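Liste de contrôle du bureau de vote, avec commentaires
Élections municipales, commune d'Ollmont, bureau 2 (salle Likora)
Version de février, revue par Marwa Fahmy après la visite des locaux

Cocher à l'encre. Toute case laissée vide doit porter un commentaire. La feuille reste au bureau jusqu'à la clôture, puis elle part à la mairie avec le procès-verbal.

1. Accès et abords

[x] Porte principale déverrouillée à 7 h 30
Commentaire : le battant gauche frotte au sol. Signalé à Costel Shehu, qui passe le raboter avant le scrutin.

[x] Rampe pour fauteuils en place, largeur suffisante
Commentaire : la rampe bouge un peu quand on tourne en haut. Caler avec les deux coins rangés sous l'escalier.

[ ] Fléchage depuis le parking de la rue Kos
Commentaire : un seul panneau sur deux retrouvé. Le second est peut-être resté à l'école depuis les départementales.

[x] Panneaux d'affichage électoral devant la salle, un par liste, numérotés
Commentaire : le numéro 2 a été arraché puis recollé de travers. À refaire.

2. Salle et circulation

[x] Issue de secours dégagée des deux côtés
Commentaire : des chaises empilées devant à notre arrivée. Elles sont maintenant dans le local technique. Revérifier le matin même, le club de gymnastique utilise la salle la veille au soir.

[x] Extincteurs visibles et contrôlés dans l'année
Commentaire : étiquettes à jour. Celui du couloir est accroché trop haut, sans incidence pour nous.

[x] Câbles fixés au sol
Commentaire : la rallonge de la lampe traverse le passage entre la table de décharge et les isoloirs. Prévoir 12 mètres d'adhésif large, le rouleau entamé ne suffira pas.

[x] Sens de circulation lisible : entrée, table de décharge, isoloirs, urne, sortie
Commentaire : Toàn Quách propose de décaler la table de décharge vers la fenêtre pour éviter que la file bloque l'entrée entre 11 h et midi. Essai fait, cela passe. Plan modifié en conséquence. 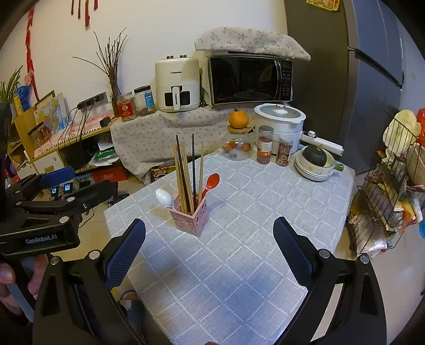

[ ] Éclairage des isoloirs
Commentaire : isoloir du fond trop sombre en fin de journée. Demander une lampe à pince aux services techniques. Ne pas rapprocher l'isoloir de la fenêtre, on verrait l'électeur depuis la cour.

[x] Isoloir accessible aux fauteuils
Commentaire : tablette réglée à la bonne hauteur, rideau qui ferme jusqu'au bout.

3. Matériel de vote

[x] Urne transparente, deux serrures différentes, deux clés essayées
Commentaire : la serrure de droite est dure. Une goutte de graphite, pas d'huile. Une clé pour le président, l'autre pour un assesseur tiré au sort.

[x] Compteur de l'urne remis à zéro
Commentaire : essai avec 30 enveloppes, compteur à 30. Remis à zéro ensuite devant Mirsad Milošević.

[ ] Enveloppes de scrutin en nombre au moins égal à celui des inscrits
Commentaire : 400 livrées par Narkgate, recomptage à faire sur place avant l'ouverture. Inscrire le résultat au procès-verbal.

[x] Bulletins de chaque liste, piles de même hauteur
Commentaire : réassort dans le carton sous la table. Regarder les piles toutes les 30 minutes et retirer les bulletins annotés ou déchirés.

[x] Liste d'émargement, stylos à encre non effaçable, règle
Commentaire : deux stylos gommables trouvés dans la boîte et retirés.

4. Affichage obligatoire à l'intérieur

[x] Affiche sur les cas de nullité des bulletins
[x] Liste des candidats
[ ] Affiche sur les pièces d'identité admises
Commentaire : nous avons l'ancien modèle. Fatos Vidmar rapporte le bon de la mairie.

5. Dépouillement

[x] Tables disposées pour que le public circule autour
[x] Feuilles de pointage en double exemplaire
[ ] Scrutateurs désignés
Commentaire : il manque encore des noms pour la deuxième table. Les listes peuvent en proposer jusqu'à une heure avant la clôture. À défaut, on demande aux électeurs présents.

[x] Enveloppes de centaine
Commentaire : rangées avec la cire et les formulaires dans la mallette grise.

Points à reprendre avant l'ouverture : fléchage, lampe du fond, recomptage des enveloppes, affiche des pièces d'identité, scrutateurs. Costel Shehu a la clé de la salle, Marwa Fahmy le double. Rendez-vous des membres du bureau à 7 h 15, entrée par la cour.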